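Filed under: Lab Notes, Robot Learning
4 min read

Folding at home, and what we learned from the boring parts

I promised back in September that I would write up the folding work properly, and then I kept putting it off (sorry to the kind people who emailed!). So get a cup of coffee, this one wanders a bit.

The question that Trinity Delacroix and I started with was a small one. When you teach a policy to fold clothes from hand-held gripper demonstrations, how much of each demonstration does it need? Most of us trim. You keep the grasp, the lift and the fold, and you throw out the hovering and the second thoughts, because they look like wasted time and they make the files bigger. I have trimmed data that way for years and never felt bad about it.

Trinity had a hunch that the hovering mattered. Her idea was that when a person pauses with the fingers open over a shirt, they're picking a spot, and the wrist view in those moments is full of little corrections that say a lot about where a good grasp is. So we collected 199 demonstrations on real beds in real bedrooms, with the everyday mess left right where it was, and trained 2 policies on them. We named the first one Teren, and it got the trimmed version. The second one, Lomance, got everything from the moment the gripper came up to the moment it was put down. Same network, same number of training steps.
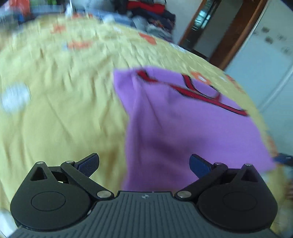
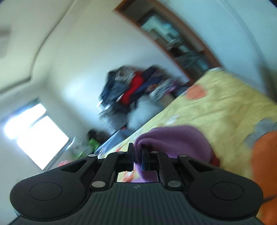
Purple on the yellow bedspread, fingers open in the first view and closed on a fold of cloth in the second.

I'll admit I was rooting for Teren, mostly out of laziness, as trimmed data is so much nicer to work with. But on clothes that neither policy had seen, Lomance missed fewer first grasps, and you could tell just from watching. Teren would dive at the middle of a garment with great confidence and come up with a fistful of nothing. Lomance drifted over toward an edge, slowed down, shifted sideways a little, and then closed. It looked so much like Trinity's own hand that we both laughed out loud!

Now for the parts I'm less sure of. We only tested on 10 garments, and that is a thin set to hang a big claim on. Lomance is also slower, and some of that slowness is plain dithering that it picked up from us (from me, mainly, I'm a terrible ditherer with sleeves). And when a garment lay close to other clothes, both policies got muddled about where one thing stopped and the next one started. Keeping the pauses did nothing for that.

Amado Cabanatuan read a draft of this and asked whether we could keep only the pauses right before a grasp and drop the rest. It's a good question, and it's what we're running next. My guess is that we get most of the benefit back with far less footage, but I guessed wrong last time, so take that for what it's worth. I also want to try slowing the playback around each grasp on the trimmed set, in case all Lomance really got was more examples of that one moment.

If you've tried something along these lines with towels or bedding, please write to me. Towels are next on our list and I'm a little afraid of them.

Contact | Copyright, all rights reserved | Back to top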